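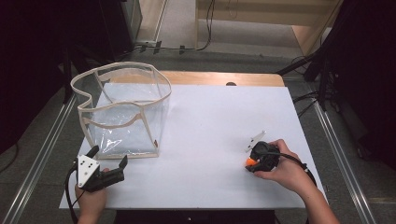
Clear bag on the left, open at the top, something small and orange held on the right.

TOY SORT-OUT: BAGS, LABELS AND WHAT GOES WHERE

Quick one this month as the newsletter is already late and the printer wants it by 3.

The toy library at Vurnley is changing over from cardboard boxes to clear bags. Most of you will have seen the state of the boxes. Corners gone, lids missing, two of them holding each other up. The bags are see-through with a cloth edging, open top, soft sides. You can see what is inside without tipping the lot on the floor, which is the whole point.

They do slump a bit when there's nothing in them. The top edge folds in and you end up posting things through a gap. Best way we have found: pull the rim open with both hands, give the corners a tug, put a couple of the bigger bits in first and it stands up much better. Small things after.

What we have so far. The first nine bags are done and on the low shelves. Play food is split in two now, fruit and veg in one, everything else (the pretend toast, the eggs, that fish) in another. Balls have their own bag. If it is round and orange and you can't tell whether it's a ball or a piece of fruit, put it in with the fruit, we had a long talk about this at Trestier and that is what was decided. Bricks still in the old crate, too heavy for a bag. Puzzles flat on the top shelf, elastic band round each, please not sellotape.

Still to do: farm animals, cars, dressing up, the doctor's set, and the big mixed box from Cistonmont which has not been opened since it came. Nearly 300 pieces in there going by the list, though the list is old and has tea on it.

Labels. Card tags, tied on the handle side of the shelf and not stuck to the bag. The sticky ones left a mark on the plastic that went grey with fluff. Write the name of the set and how many pieces should be in it. Pencil is fine. If a piece goes missing rub the number out and change it, don't leave the next family hunting for a lemon that went months ago.

Cleaning. Wipe the bags inside and out with a damp cloth, leave them open to dry. Not the washing machine. Not the radiator either. Hard plastic toys can go in warm soapy water, anything with a squeaker or a battery gets a wipe only. Wooden ones, barely damp cloth and dry them straigt away.

Borrowing is the same as before. Three sets per family, back by the end of the month. Bring the bag back as well as the toys!! One has already come home as a carrier bag full of bricks with the clear one presumably living somewhere nice. They cost money and we only ordered enough for the shelves we've got.

Sorting sessions. Afternoons in June, from 3 until we run out of steam. Come for half an hour if that's all you have. Sorting is done on the table, one set at a time, and the set goes in its bag before the next box gets opened. Please stick to this. Last time there were four boxes open together and the farm ended up with a stethoscope in it. Children welcome, they are quicker at matching than most of us.

Things we could use: small zip pouches for tiny bits, string, soft cloths, more card. We do not need any more soft toys, thank you, we really have had plenty. Jigsaws up to 100 pieces yes please, but only if they are complete and you have checked.

The Hodoroagă group have asked whether they can have the old boxes for their garden. Yes, once they're empty. Flat ones are by the back door, help yourselves, leave the crate.

Tea and biscuits as usual. Bring your own mug if you can, we are down to the chipped ones agian.

Next newsletter: new opening times, and the shelf plan if it's been drawn by then.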